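**Pinza manual: juego en los dedos y pasadores que se salen**

**taller_sur** · sáb 23 de febrero

Buenas. Llevo el mantenimiento de las pinzas manuales de dos dedos en Kultura, las de gatillo con cámara encima. Las usamos con ropa doblada y mantas. Una de ellas ha empezado a cerrar torcida: el dedo izquierdo llega antes que el derecho y la tela gira al levantarla. Tiene 1000 ciclos desde la última revisión. He limpiado las guías y sigue igual. ¿Por dónde empezaríais?

**mrl_banco**

Por los pasadores grandes, los de abajo de cada brazo. Son los que más carga llevan. Quita la pinza del soporte, sujeta el cuerpo y mueve cada brazo a mano de lado a lado. Si notas clic, casquillo nuevo.

**pixelroto**

No estoy de acuerdo. Con 300 ciclos más que los tuyos mis casquillos seguían bien y lo que fallaba era la almohadilla del dedo, que se había despegado por detrás. Antes de desmontar nada, cambia las almohadillas. Son diez minutos.

**mrl_banco**

Una almohadilla despegada no hace que un brazo llegue antes que el otro.

**pixelroto**

Sí, si se ha levantado 1 mm. Toca la tela antes.

**taller_sur**

Pongo dos fotos de agarre con prendas dobladas, para que veáis los brazos y los dedos.
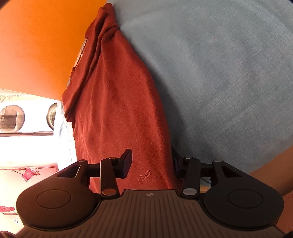
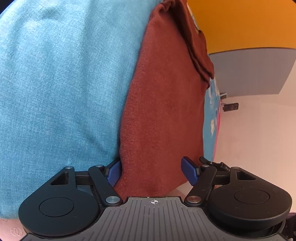
Las almohadillas las miré ayer con lupa y no se despegan al tirar con la uña. El clic sí lo noto, pero solo en el brazo izquierdo y muy poco. Lo que no sé es si merece la pena cambiar un casquillo o los dos.

**mrl_banco**

Los dos. Si cambias uno te queda un lado duro y otro blando, y vuelves a estar igual en marzo. Orden que sigo yo:

1. Desconectar el cable antes de tocar nada.
2. Marcar con rotulador la posición de cada brazo respecto al cuerpo.
3. Sacar primero los pasadores pequeños y después los grandes.
4. Casquillos nuevos, una gota de aceite fino, nada de grasa — la pelusa se pega y en una semana tienes una pasta.
5. Montar sin apretar, cerrar los dedos sobre una regla y apretar entonces.

**pixelroto**

Lo del aceite tampoco lo comparto, yo los monto en seco. Con mantas de pelo, cualquier cosa húmeda acaba llena de fibra.

**k_ajuste**

En Mestwood los montamos en seco y limpiamos con aire cada 40 agarres. Con prendas de punto bastaría con menos. ¿Los casquillos de dónde los sacas? Los de Jaseck me vinieron con holgura de fábrica y devolví la bolsa entera.

**taller_sur**

De un proveedor local, en bolsas de 10. Los mido antes de montar.

Cambiados los dos, en seco. El clic ha desaparecido y sobre la regla los dedos llegan a la vez. Con tela todavía no he probado, el lunes le paso una tanda de camisetas y pongo aquí cómo cierra.

**mrl_banco**

Vuelve a mirar el apriete después de esa tanda. Los pasadores pequeños se aflojan un poco al principio.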